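# Sulden Episode Notes

Posted in May by Miroslava Zakharchenko
Print this page | E-mail this page

Sulden Episode Notes is a small set of text records describing television drama episodes. Each record holds a short synopsis, a list of the characters who appear and a set of scene tags. It was put together for testing search and recommendation tools on serial drama, where one plot line runs over many weeks and a single synopsis says little without its neighbours.

## Contents

The current release covers 13 serials. Ten are family or workplace dramas and the remaining three are crime. All records are in English. Where a serial was first shown in another language, the synopsis was written from the subtitled version and the field `source_lang` gives the original.

Files are plain UTF-8, one per serial, tab separated. There is no header row. Columns, in order:

- `serial_id` — short code, lower case
- `ep_no` — episode number as broadcast
- `synopsis` — 40 to 120 words, present tense
- `cast_in_ep` — character names, separated by semicolons
- `scene_tags` — see below
- `source_lang` — two-letter code
- `spoiler` — 0 or 1

Double-length finales keep one number if they were shown in one evening. Karppinen, the longest serial in the set, was recut for a second broadcaster; we follow the first numbering throughout.

## Scene tags

There are 19 scene tags. They name a setting or a type of event: `hospital`, `office`, `meal`, `wedding`, `quarrel`, `phone_call` and so on. The full list is in `tags.txt`. A tag is given only if the scene lasts longer than a minute or the plot depends on it. `meal` covers anything eaten or drunk at a table, including tea. It does not cover street food, which goes under `outdoors`. 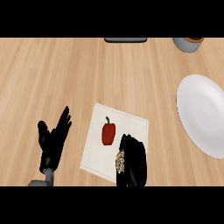
*Tabletop with square napkin (computer render).*

Tagging was done by Negin Mazandarani and Bijan Golestani, working separately. Where they differed, Sepehr Mohammadi made the final choice. Most differences were between `quarrel` and `confession`, which overlap heavily in family drama. Users who do not need the distinction should merge the two.

## Spoiler flag

`spoiler` is set to 1 if the synopsis gives away a death, a parentage or the identity of a culprit. It is set by episode, so a record with flag 0 may still be a spoiler for someone who has not seen the earlier ones. Preview texts issued before broadcast are not included in any form.

## Known problems

- Character names are not spelled the same way in every file. Jetdale uses married names after episode 6; the records before that keep the maiden names.
- Brokeo has 2 missing episodes. The numbers are skipped and no empty rows are left.
- Flashbacks are tagged as if they took place in the present.
- Guest roles with no name are left out of `cast_in_ep`, even where they speak.

## Use

The set is meant for retrieval tests and for teaching. It is too small to train a model from nothing. It contains no viewing figures, ratings or dialogue. Please do not use the synopses as programme listings — they were written after broadcast and do not hold back the ending.

Corrections should name the file and the row number. Send them to Golshifteh Babaei, who looks after the release.

Print this page | E-mail this page

## Comments

**rowan_t**
Is the Karppinen file sorted by episode? Mine goes straight from 9 to 11 and then back to 10.

**Golshifteh Babaei**
It should be. Row order was wrong in the first upload. Download it again, or sort on the second column.

**mpk**
Would be useful to have `flashback` as a tag of its own. I had to go through Jetdale by hand.

**oldaerial**
Some Brokeo synopses go over 120 words. The finale is the worst.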